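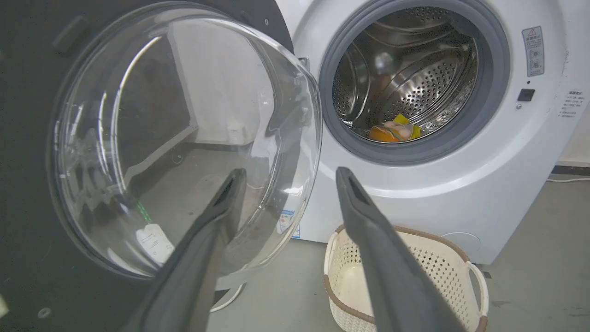
Shared Laundry Rooms: Proposed Change to Quiet Hours
Residents' Board > Building Policy > Open for Comment

Org_Office
Moderator
Residents of Fistier Court are invited to comment on a proposed revision to the laundry room schedule. At present the room closes at 10 p.m. every day. The management office proposes closing at 9 p.m. from Monday through Thursday, with no change on other nights. The revision would take effect in July. Comments will be accepted in this thread until noon on Wednesday. Please state your floor if it is relevant to your comment.

k_liepina
Second floor, directly above the laundry room. I support the proposal. The spin cycle can be heard clearly in both bedrooms, and loads started shortly before closing continue to run after the door is locked. I would ask that the posted time be defined as the time by which all machines must have stopped. The current notice does not say this.
Kaja Liepiņa

grullix
I wish to record an objection. Residents who work a late shift return after 8 p.m. A closing time of 9 p.m. leaves one hour, and a full wash cannot be completed and dried in that time. If Ms. Liepiņa's definition were adopted as well, the room would in practice be unavailable to us on four nights of the week.

astura3
I agree with the objection above. The noise should be addressed first. Has the office considered rubber pads under the machines? My previous building installed them and complaints fell off considerably.

Org_Office
Moderator
In reply to astura3: pads were reviewed last year. The service contractor advised that the floor should be leveled before pads are fitted. That work has been approved but does not yet have a start date.

p_nahui
Quoting k_liepina: "I would ask that the posted time be defined as the time by which all machines must have stopped."
This is a reasonable request and should be treated separately from the question of the hour itself. A resident may accept a 10 p.m. closing and still want to know what it means. I suggest that the notice give two times, one for the last load and one for locking the door.
Percy Ñahui, third floor

k_liepina
I would accept two times. I do not accept that the matter should wait for the floor to be leveled, as no date has been given.

grullix
Two times would be acceptable to me if the last load may be started at 9 p.m. and the door is locked at 10:30. That is later than the present closing, but it is honest about when the machines stop.

k_liepina
It is also later than the present closing for those of us trying to sleep. I must oppose it.

astura3
May I ask that the notice also remind residents to collect their laundry promptly? I have twice found finished loads left overnight, and I do not consider it my place to move them.

Org_Office
Moderator
The suggestion of two posted times will be included in the revised draft, along with the reminder requested by astura3. The hours themselves remain open for comment. Residents are asked to keep replies to the proposal and to report individual noise complaints to the office in writing.

p_nahui
Thank you. Will the revised draft be posted in this thread or only in the lobby?

Org_Office
Moderator
It will be posted in both places.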